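Home Blog House Stuff Recipes About Contact

So the laundry corner. I promised I'd write about it back in May and then did a whole post about soup instead, sorry!

If you're new, we have a top-loader squeezed into the passage by the gate, and for a long time the only place to put the dirty clothes was the floor. I'd carry everything out in my arms, drop it all on the tiles, lose a sock, go back for the sock. My neighbor Unnur Thoroddsen watched me do this one morning and asked why I didn't just put the pile up on something. I had no answer. I'd been bending down for every shirt like it was an exercise class.

I looked at proper laundry carts first. Callo had one that was too wide to get past the bikes, and the Skirkholm one (lovely, and I want it) was way more than I'm willing to spend on a thing with wheels. Then I looked around the house and there was the little pale blue plastic chair, the one that's been outgrown for ages. The purple basin sits on the seat like they were sold as a set. The backrest even stops it from sliding off the back! Total cost, zero. 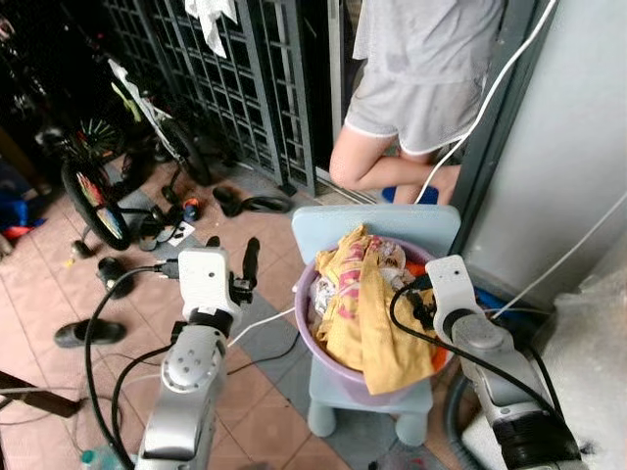
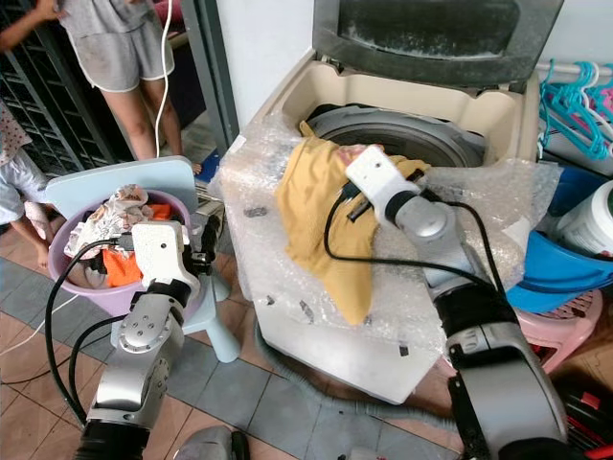
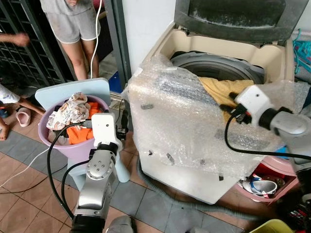 Wash day, yellow thing and all.

I know somebody is going to ask about the bubble wrap, so let me get ahead of you. It came with the machine and I left it on to save the paint from handlebars and elbows. It isn't pretty, and it collects crumbs and fluff like you wouldn't believe. My brother-in-law Matěj Kopecký wants to peel it off every single time he visits. I keep telling him next time.

The other change is that I quit stuffing the drum. I used to cram in the whole week and then wonder why the towels came out with dry patches in the middle (yes, really). Now one basin is one load. If it doesn't fit in the basin it waits. Bright colors I still wash cold, and anything new and orange or red goes in by itself the first couple of times, after what happened to the pillowcases. I'm not ready to talk about the pillowcases.

Oh, and leave the lid up when you're done! Mine used to smell like a pond. I prop it open until evening now and wipe around the rim with an old washcloth, and the smell went away in a couple of weeks.

Still on my list is a better hook or rail for the hangers, and something better for clothespins than the bread bag they live in now. I saw a peg bag from Østergaard with a stiff opening that looked right, but if any of you have sewn one yourself, please send me the pattern. I have 20 minutes of sewing patience, tops, so keep it easy.

497 shares 20 comments

Contact | Copyright, all rights reserved | Back to top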